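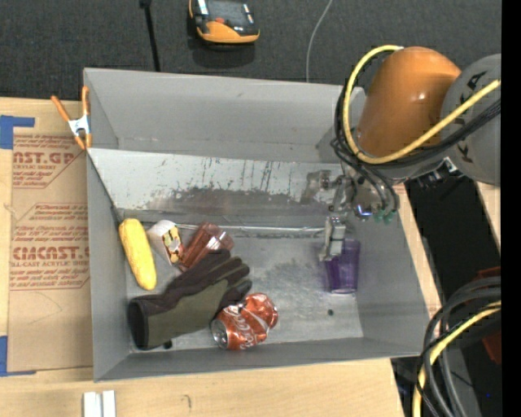

# Mounting your layouts at home: tips from a small studio

I worked as an art director in agencies for many years, and now I have my own studio, Clullico, in the spare room of our house. Clients still like to receive printed layouts on boards, and I still make the boards by myself. Several younger colleagues have asked me how I do it, so I have written it down. My English is learned and not born, please excuse the small mistakes.

## Cutting

- Change the blade before you believe you need to. I change mine after 10 long cuts in foam board. For paper it lasts much longer.
- Make three light passes instead of one strong. The first pass only shows the way to the others.
- Use a steel ruler with cork on the back. A plastic ruler will be damaged in the first week and after this your edges will have small waves.
- Stand up when you cut. Put the ruler on the part you want to keep, so if the knife slips it goes into the waste.
- Old blades go in a jam jar with a slot in the lid. When it is full I tape the lid and ask at the depot where they want it.

## Gluing

Spray glue I use only in the garage with the door open, and never in January, when the garage is too cold and the glue comes out in drops. In winter I change to double-sided film. It costs more, but I can do it at the kitchen table in the evening.

Lay the print face down on clean newsprint (yesterday's newspaper leaves grey on the margins, I have learned this with a bank campaign). Peel only 5 cm of the backing, fold it away, and fix this strip first. Then pull the rest of the backing slowly from under the print with one hand, and smooth with the other. My former studio manager, Fumiko Takeda, taught me to smooth with a folded cotton handkerchief and I have not found a better tool in any shop.

If a bubble stays, prick it from the side with a needle and press. Don't cut it.

## Colour of the prints

Look at your proofs near a window in the late morning, and then again under the lamp in the room where you will present. I once prepared a packaging range for Gundmont, a biscuit maker, with a very nice warm cream as the background. In their meeting room it was green like pea soup. We lost half of the meeting to this cream.

Write the paper, the printer setting and the month in pencil on the back of each board. Pencil, because a felt pen comes through the thin boards.

## Markers and pens

- Store double-ended markers lying flat.
- Brush pens for water-based ink can be rinsed in lukewarm water until it runs clear, then dried with the tip down on a kitchen towel overnight.
- A marker that seems finished is still good for shadows in a storyboard. I keep the half-dry ones in a separate tin.
- Test the marker on the same paper as the layout. The layout pads from Cilstead take alcohol ink well on the front and badly on the reverse.

## Carrying and keeping

Put a sheet of tissue between the boards and tie the pack with wide cotton tape. Elastic bands leave a dent in the foam. For the tram I use an old blanket cover that my neighbour Jarmila Kadlec has sewn into a flat bag with two handles, and it survives rain if the walk is short.

I have almost 1,000 boards from the last years and I can't keep all. From each campaign I keep the final ones and one bad direction that I liked. The rest I cut into small pieces for testing glue, or for supporting the leg of the drying rack, which is shorter than the others.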